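체크인보다 조식이 먼저였던 여행

강변 소도시 버브소프(Buvthorpe)에서 보낸 며칠

나는 숙소를 고를 때 침대보다 아침밥을 먼저 본다. 친구들은 이상하다고 하는데, 잠이야 어디서든 자지만 맛없는 스크램블드에그로 시작한 하루는 점심때까지 기분이 회복되지 않는다. 그래서 이번에 버브소프에 갈 때도 후기에서 '조식'이라는 단어만 골라 읽었다. 그러다 걸린 곳이 리앙(Liang)이라는 작은 호텔이다. 후기 하나에 "죽이 나온다"고 딱 한 줄 적혀 있었다. 죽이라니! 그 자리에서 예약해 버렸다.

버브소프는 큰 도시에서 기차로 한 번 갈아타고 들어간다. 갈아타는 곳이 질빌(Jilville)이라는 역인데, 여기서 좀 헤맸다. 승강장이 두 개뿐이라 헤맬 이유가 없는데도 헤맸다. 안내판 화살표가 내 눈에는 분명히 매점을 가리키고 있었고, 나는 순순히 매점으로 가서 커피를 샀고, 그사이에 기차가 떠났다. 다음 기차까지 한 시간 남짓. 덕분에 질빌역 대합실의 긴 나무 의자에 앉아 커피 한 잔을 아주 천천히 마셨다. 커피는 의외로 괜찮았다. 같이 산 건포도 빵은 괜찮지 않았다.

호텔은 역에서 걸어갈 만한 거리다. 지도 앱은 평지인 척하지만 마지막에 언덕이 하나 있으니 바퀴 달린 가방을 끌고 간다면 마음의 준비를 하시길. 바닥이 돌이라 소리가 엄청나다. 저녁 먹으러 나온 동네 사람들이 전부 나를 쳐다보는 것 같았다.

리앙은 4층짜리 건물이고, 엘리베이터는 있는데 느리다. 3층까지 올라가는 동안 벽에 붙은 안내문을 두 번 읽을 수 있을 정도다. 첫 번째 읽을 때 세탁실이 지하에 있다는 걸 알았고, 두 번째 읽을 때 세탁실이 밤 10시에 닫는다는 걸 알았다. 시계를 보니 9시 40분이었다. 첫날부터 빨랫감이 있을 리 없는데 괜히 초조했다.

방 이야기를 하자면, 작다. 사진에서 본 것보다 작고, 사진을 찍은 사람이 아마 욕실 문턱에 올라서서 찍은 게 아닐까 싶다. 그래도 창이 컸다. 창문을 열면 강이 바로 보이는 건 아니고, 빵집 지붕이 보이고, 그 너머로 강이 조금 보인다. 이 '조금'이 나는 마음에 들었다. 침대 옆에 콘센트가 양쪽으로 다 있고, 독서등이 따로 켜지고, 커튼이 끝까지 닫힌다. 커튼이 끝까지 닫히지 않는 호텔에서 자 본 사람은 이게 얼마나 고마운지 알 것이다.

욕실은 점수를 좀 깎아야겠다. 샤워기 물살은 시원한데 배수가 느려서, 조금만 오래 씻으면 발목까지 물이 찬다. 수건은 두툼했다. 드라이어는 벽에 붙어 있는 그 약한 것이라 머리가 긴 사람이라면 자기 것을 가져가는 편이 낫다. 프런트에 말하면 큰 걸 빌려준다고 하는데 나는 마지막 날 아침에야 알았다.

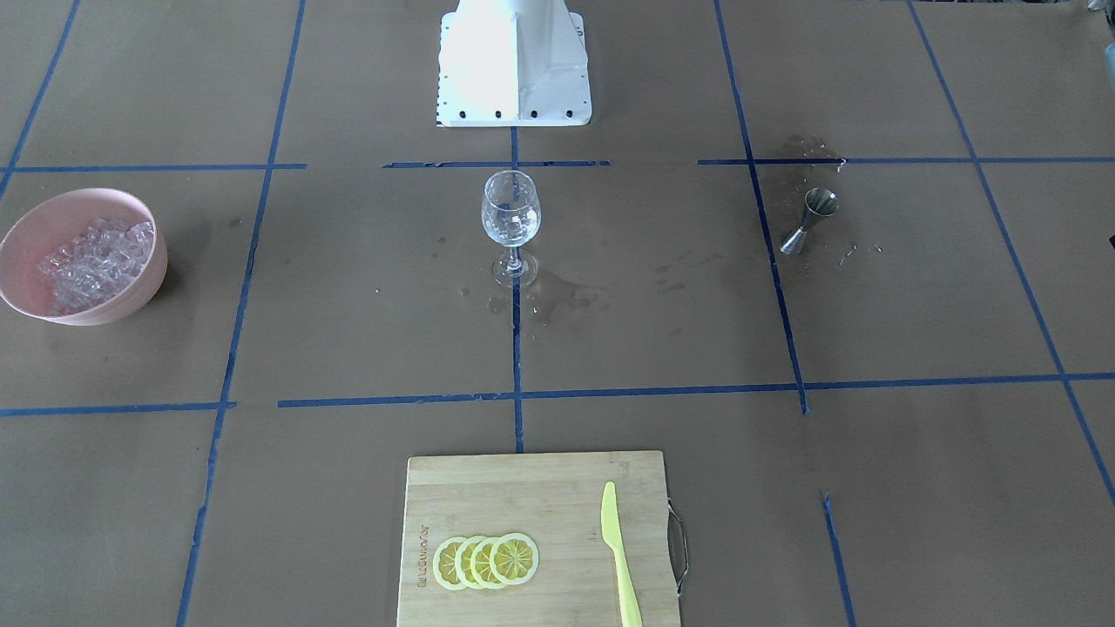

그리고 대망의 아침. 식당은 1층 안쪽에 있고 테이블이 6개다. 7시에 문을 여는데 7시 10분에 내려갔더니 벌써 자리가 하나밖에 없었다. 여행자보다 동네 사람이 더 많아 보였다. 신문을 펼친 할아버지도 있고 출근 복장으로 서서 토스트를 먹는 사람도 있었다. 이런 호텔 식당은 믿어도 된다는 게 내 지론이다.

죽은 정말 있었다. 작은 냄비째 테이블로 가져다주는데, 흰죽에 생강채와 파, 간장 약간, 그리고 반으로 자른 삶은 달걀이 따로 나온다. 한 숟갈 뜨고 나서 혼자 고개를 끄덕였다. 쌀알이 반쯤 풀어져서 부드러운데 바닥 쪽은 살짝 눌어 고소했다. 일부러 그렇게 하는지 주방에 물어보고 싶었지만, 만약 실수라면 다음 날부터 안 눌어 있을까 봐 참았다. (다음 날도 눌어 있었다. 만세!)

뷔페 쪽은 소박하다. 치즈, 햄, 사과, 요구르트, 식빵과 호밀빵. 과일잼은 직접 만든다고 들었고 그중에서 자두잼이 좋았다. 나는 죽을 다 먹고 호밀빵에 자두잼을 발라 또 먹었다. 커피는 기계에서 나오는데, 미안하지만 질빌역 매점이 낫다. 홍차를 고르는 편을 권한다.

배를 채웠으니 걸어야 했다. 버브소프에서 할 일의 절반은 강을 따라 걷는 것이다. 호텔에서 언덕을 내려가면 바로 산책로가 나오고, 왼쪽으로 가면 옛 선착장, 오른쪽으로 가면 탑이 있는 공원이다. 첫날은 왼쪽으로 갔다. 선착장은 이제 배가 거의 서지 않고, 창고였던 건물들에 자전거 가게와 중고책방이 들어와 있다. 책방에서는 읽지도 못하는 말로 된 요리책을 한 권 샀다. 그림이 예뻤고 무거웠고, 집에 올 때까지 계속 후회했다.

자전거는 트라이스포트(Trisport)라는 가게에서 빌렸다. 이름만 보고 철인삼종 하는 사람들만 가는 곳인 줄 알고 첫날은 그냥 지나쳤는데, 알고 보니 바구니 달린 동네 자전거도 빌려준다. 리앙 투숙객이라고 하면 헬멧을 공짜로 끼워 준다. 안장이 딱딱한 건 각오해야 한다. 나는 반나절을 타고 나서 저녁 식당 의자에 앉을 때 작은 비명을 질렀다.

둘째 날에는 오른쪽, 그러니까 탑으로 갔다. 꼭대기까지 계단이 426개라고 입구에 적혀 있다. 세어 볼 생각은 애초에 없었다. 중간에 쉬라고 만든 창가 자리가 있는데, 내가 도착했을 때는 이미 앉아 있는 분들이 있어서 다 같이 헉헉거리며 눈인사만 나눴다. 올라가면 강이 휘어지는 모양이 한눈에 들어온다. 내 방 창문에서 보이던 빵집 지붕도 찾았다. 그 옆의 리앙은 지붕이 생각보다 낡았더라.

내려와서는 다리가 풀려서 바로 그 빵집에 들어갔다. 사흘 내내 지붕만 보다가 드디어 안을 본 셈이다. 양귀비씨가 든 달팽이 모양 빵이 제일 먼저 떨어진다고 해서 마지막 하나를 얼른 집었다. 내 뒤에 서 있던 꼬마가 한숨을 쉬었는데, 양보했어야 했나 지금도 가끔 생각한다. 빵은 맛있었다.

토요일에는 언덕 아래 광장에 장이 선다. 일정을 짤 수 있다면 꼭 토요일을 끼워 넣으시길. 아침 8시쯤 나가면 상인들이 아직 물건을 꺼내는 중이라 한가하고, 10시가 넘으면 유모차와 강아지로 발 디딜 틈이 없다. 훈제 생선을 파는 트럭 앞에 줄이 가장 길었고, 나는 그 줄에 서서 앞사람이 뭘 사는지 유심히 보다가 똑같은 걸 달라고 했다. 말이 안 통하는 시장에서 쓰는 내 오랜 방법이다. 받고 보니 장어였다. 벤치에 앉아 종이에 싼 채로 뜯어 먹었는데 손에서 저녁까지 냄새가 났다.

밤에는 할 일이 별로 없다. 식당들은 일찍 닫고, 강변의 술집 두어 군데만 늦게까지 불이 켜져 있다. 심심하다면 심심한 도시다. 나는 그 심심함이 좋아서 호텔 1층 응접실에 자주 내려가 있었다. 1000조각짜리 퍼즐이 테이블 위에 펼쳐져 있고, 투숙객들이 오가며 조금씩 맞춘다. 풍차 그림이었다. 첫날 밤에는 테두리만 있었는데 떠나는 날에는 하늘까지 거의 다 차 있었다. 나도 구름 쪽에 몇 조각 보탰다. 옆에 앉은 분과는 말 한마디 안 나눴지만, 그분이 내 쪽으로 파란 조각을 슬쩍 밀어 준 건 기억난다.

소음은 어땠느냐고 묻는 분이 꼭 있다. 길 쪽 방은 새벽에 빵집 배달차 소리가 들린다. 나는 그 소리에 깨서 '아, 곧 죽 먹을 시간이구나' 하고 다시 잤지만, 잠귀가 밝다면 안뜰 쪽을 달라고 하는 게 좋겠다. 대신 안뜰 쪽은 강이 조금도 안 보인다. 와이파이는 방에서는 잘 되고 응접실 구석에서는 자꾸 끊겼다.

체크아웃은 11시. 짐은 프런트 뒤쪽 방에 맡아 준다. 기차가 오후라서 가방을 맡기고 강변을 한 번 더 걸었고, 돌아오는 길에 빵집에 들렀다. 달팽이 빵은 벌써 다 팔리고 없었다. 그 꼬마가 샀기를 바라면서 호밀빵 하나를 사서 기차를 탔고, 질빌에서는 이번에는 매점에 들르지 않고 승강장에서 얌전히 기다렸다.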